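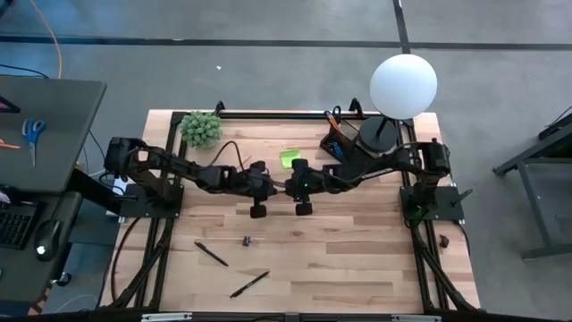 Does the Dirska method need a separate policy for each arm?
One policy drives both arms. It receives the joint positions of the pair together and returns a single action for both, 20 times per second.

The question came up twice on this list after the Josik workshop, so the Oda group is answering it in public along with the message below.

On 3 April 2026, the Comeck evaluation office wrote:
> The summary sent to this list gives a success rate for the
> handover task but does not state how many demonstrations were
> used, or whether the objects on the table were moved between
> trials. Please supply both. We would also like to know whether
> the result carries over to a hand with fingers.

The policy was trained on 40 demonstrations of the handover task. Objects were moved between trials by drawing a new layout from a fixed list of 4 - the list will be released with the code in July. Trials in which either arm stopped on a force limit were counted as failures, and they were not repeated.

On the third point, the group has no result to report yet. The two-finger grippers and the multi-fingered hand do not share an action space, and the present method assumes that they do. Work on a shared wrist-level target is under way. Early runs reach the object reliably but often close the fingers too soon, and we do not consider them fit for comparison with the gripper figures.

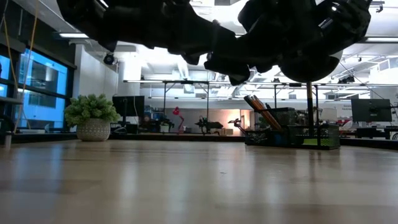
Fig. 2. Multi-fingered hand above the tabletop.

Requests for the trial logs should be sent to the list and not to individual members of the group.

Oda Group, Dirska Project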